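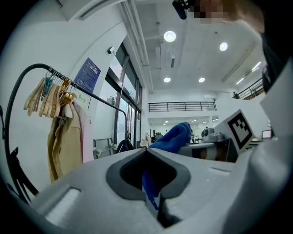

4. Drawing your first flowchart

Open Prillen and choose New > Flowchart. The blank page holds 200 shapes, after which Prillen starts a second page and your colleagues stop reading.

1. Drag a Start shape onto the page. Double-click it to type a label.
2. Hover over its edge until the blue dots show, then pull a connector to the next shape.
3. For a yes/no step, use the Decision diamond. Label both exits. "Maybe" is allowed, but the checker will sulk.
4. Press Tidy. Shapes snap to the 8-point grid.

Note: Tidy moves everything, including the box you spent your lunch hour lining up. Lock a shape first if you're attached to it.

Caution: Files saved in the old Cloltska format lose their connector labels on import. Save a copy before you open one.

To print, set the scale to 94 percent. At full size the right margin goes missing.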